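Kavlow Household Dust Readings: README

Version of 2019-01-15

What you get

A table of dust readings taken in living rooms in Kavlow and Lemudlow, plus a short notes file. There are 354 rows in the main table. Each row is one reading in one room. The rooms belong to 40 households, so plenty of rows come from the same place, and you should not treat them as 354 separate facts about the world. People do this every time I share a table, so it goes near the top.

I put this together after reading one too many leaflets claiming that a certain kind of rug, plant or filter "cuts dust in half." Half of what? Measured how? The leaflets never say. I wanted numbers I could argue with, and now you can argue with them too.

Files

readings.csv – the main table
rooms.csv – one row per room, with floor type, window count and whether there are pets
notes.txt – remarks typed in by households, spelling left alone
dropped.csv – readings I threw out, with the reason for each

Please open dropped.csv. If you think I was wrong to drop something, put it back and see if your result changes. If it does, your result was not very strong.

How the readings were made

Each household got a clean glass plate and was asked to leave it on a flat surface at knee height for seven days. The plate was then wiped with a pre-weighed cloth, and the cloth was weighed again. The weight gain is in the column gain_mg. The scale was an ordinary bench scale, checked against a reference weight at the start of each session and, I am sorry to say, not always at the end.

Knee height was my choice and I would not make it again. It is near enough to the floor that one person walking past in socks may matter more than anything in rooms.csv. A few plates were clearly put on shelves instead. Where the household told me, the column height_ok says no. Where they didn't, it says yes, and some of those are wrong.

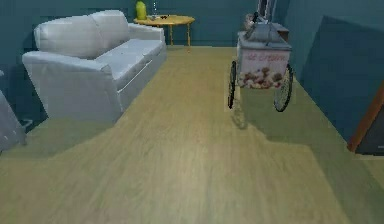

Floor type was filled in by the households from a list: wood, tile, carpet, mixed, other. I did not check. "Mixed" was meant for a hard floor with a large rug, but judging from notes.txt at least a few people used it when two rooms ran together. I would be slow to publish anything that leans on the difference between wood and mixed.

The Matubbar subset

Rows with source = M were collected later using the Matubbar plate, a slightly larger plate with a raised rim. The rim probably catches more. I have included area_cm2 so you can divide by it, but dividing by area does not fix a rim. My advice is to leave these rows out unless you are studying the plates themselves.

Things this table does not show

It does not show that carpet is dustier than wood. The carpet rooms do have higher readings on the whole. They also have more pets, and the two can't be pulled apart with this few homes.

It does not show that dust makes anyone ill. No health questions were asked.

It does not show anything about summer. Every plate was out in January, with the heating on and the windows mostly shut.

It says very little about cleaning. The column days_since_clean is self-reported, and I have never met a person who answers that one straight. The number of zeros in it is remarkable.

On sample size

I have been asked why I didn't wait until there were 1,000 readings, or 3,000. More rows from the same 40 homes would make the table longer and the error bars prettier, and the basic trouble would stay where it is. I would take ten new homes over a thousand new plates.

Known problems

Room 17 appears under two spellings in rooms.csv. Join on room_id, never on room_name.
Negative values in gain_mg are real readings. A cloth can lose fibers. Do not clip them to zero – you will push the average up.
The Atton column is an early dust score I tried and no longer believe in. It is kept so older scripts don't break.
Dates were removed for privacy. The order of rows means nothing.

Use

Free to copy, change and share. If you use it in print, say which rows you left out and why. If you use it to sell an air filter, please include the whole of this file with the ad.

Corrections are welcome, and so is a second set of plates from somewhere with different weather. Send the raw weights with them, including the ones that look silly.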